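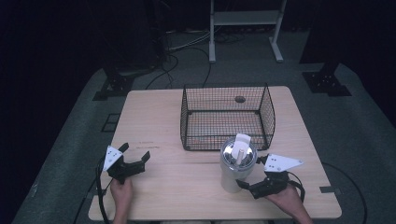 The Long Way Round to a Tidy Kitchen

When Glenys Gilchrist moved into her late aunt's cottage one wet December, she found 117 jam jars in the pantry, every one of them washed, lidded and completely empty. She counted them because she was going to write to her cousin and complain, and then she rather lost the heart for it — her aunt had been saving those jars since before Glenys could reach the shelf.

I've thought about that pantry a good deal this year, while visiting people who have tried to live with less in their kitchens. Some of them are very good at it. Wyn Rosser, a retired bus driver with a galley kitchen barely wider than his shoulders, keeps one saucepan, one frying pan and a casserole that belonged to his mother, and he cooks better than I do with a cupboard full (his leek and barley soup was worth the train fare, and I had two bowls). Whatever he hasn't used by the time the clocks change goes to the hospice shop, apart from the fish kettle, about which he will hear no criticism.

Others are still in the thick of it. Ailbhe Rafferty and Fergal Lenihan joined two households last spring and ended up with 10 wooden spoons, three colanders and a pair of identical toasters. They gave one toaster away on a Friday and the other packed up the following week, so there's a lesson in there somewhere, though Fergal says it's mostly about toasters.

My own advice, for what it's worth, is to begin with a single drawer, and to do it after breakfast when you're feeling kind. Put the kettle on first. Take everything out, wipe the crumbs from the corners, and put back the things your hand goes to without thinking. The rest can sit in a box under the stairs until you've missed it or forgotten it.

And Glenys? She kept 40 or so of the jars, gave the others to the allotment society, and made marmalade in January for the first time in her life. It didn't set terribly well, but she's sent me a jar, and I've been having it on porridge.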